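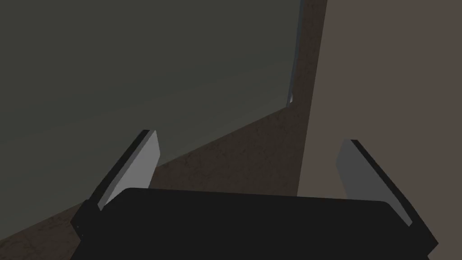
Surnon sells the Ultow as a teaching kit: two hand controllers, a foot pedal and a simulator, so you can show a robot a chore before you let it near your own kitchen. It costs $950. My chair was extra.

The controllers are good. They're light, the triggers have a proper spring to them, and the left one lost tracking only when I rested it in my lap to complain about something. You squeeze, the jaws close. You tap the pedal, a demo starts. Tap it again and the demo is saved, including the part where you sneezed.

The simulated house is decorated by someone with firm views on purple.

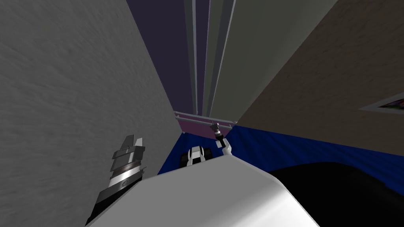 Both arms in view, with the blue floor beyond.

The manual suggests 200 demos per task. Kieran Pickering, who shares my office and my pedal, got there in an afternoon and has been unbearable since. I took longer, mostly because depth is hard to judge on a flat monitor and the kit has no headset.

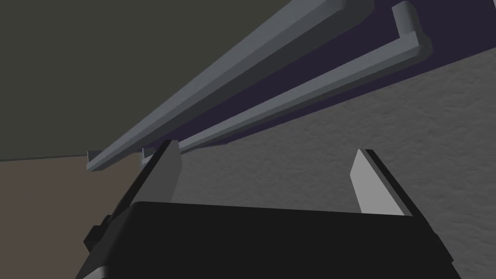
Handles are where the Ultow earns its price or loses it. The wrist view tilts with your hand, so a pair of long gray bars ends up on a steep diagonal and your own sense of level goes with it. With the left fingertip nearly at the end of the lower bar, I still couldn't tell how much farther to push. A little buzz in the grip on contact would fix this. The older Steltar kit had one, and a much worse pedal.

Export is painless, apart from a file naming scheme that seems to date from October of some other century. Four stars, three if you have no pedal foot to spare.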